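Skonder wrist camera add-on, anyone else running one?

lenisbridge_dad
Been using the Skonder wrist camera kit for 4 weeks now, paid $134 plus shipping. Setup took me 35 minutes, most of it fighting the cable down the arm. I've got it doing floor pickups, small stuff on carpet next to a cardboard box, and I like it a lot more than the overhead camera I had before! You get both fingers in view the whole way down, so lining up a grab is way easier.
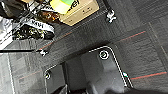 Afridi
Did you pay for the Skundau software plan too? I dropped mine after the trial. The free viewer does everything I need and the paid one kept logging me out.

lenisbridge_dad
Yep, $10 a month. I only keep it for the replay tool (being able to scrub back through a bad grab has saved me so much guessing).

gripsandgrumbles
Gonna disagree on the camera. For that money I want a better mount. Mine worked loose twice in April and every time I had to calibrate all over again. Sent it back.

Afridi
Were you using the short screws? The long ones bottom out before they clamp.

gripsandgrumbles
Whatever was in the bag. If the right screws matter that much they should say so in the manual.

lenisbridge_dad
Ok fair, the manual is bad. I'll measure mine tonight and post the length.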